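Ticket 387: Subtitles drift on Skeson documentary screener
Opened: Nov 2, 2023
Reported by: Jennylyn Galang
Assigned to: Rogelio Baluyot
Priority: 2

Problem
English subtitles for the Kevell animation studio documentary start in sync and fall behind the dialogue. By minute 59 they are late enough to land on the next speaker. Audio and picture stay together. Seen in the Rivera player on two laptops. The Grenar download of the same film plays correctly.

Steps tried
Cleared player cache. No change.
Switched audio from stereo to 5.1. No change.
Turned subtitles off and on at minute 59. Same offset returns.
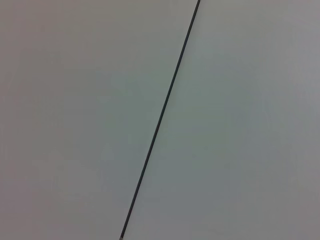
Attachment 1: dark diagonal line on gray

Update, R. Baluyot
Subtitle file was timed to a 25 fps master. The screener is 23.976 fps. Drift grows steadily from the first line, which matches the report. A fixed delay in the player will not correct it. Retimed the file and uploaded it as version 2.

Update, J. Galang
Version 2 is in sync through the storyboard interviews and the end credits. Line 66 is now on screen too briefly to read. Text is correct.

Update, R. Baluyot
Extended the out point on line 66. Replaced the file on the server. Reload the title before testing.

Status: Pending reporter check
Related: December screener batch, same master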